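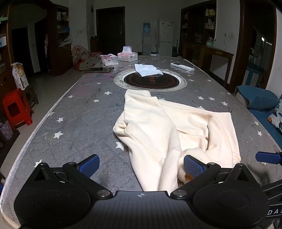
4. Open Parnora and load your folding session. The cloth mask appears right away – great for spotting a bad start early!
5. Set **Mask threshold** to 65, then scrub to frame 1,106.

> **Note:** Pale sleeves can merge with the body. Raise the threshold one step at a time.

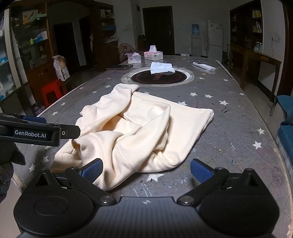
6. Click **Plan grasp**. Parnora ranks up to 38 grasp pairs, and watching them update live is a treat.

> **Caution:** Keep playback speed under 100% until the joint limits are loaded.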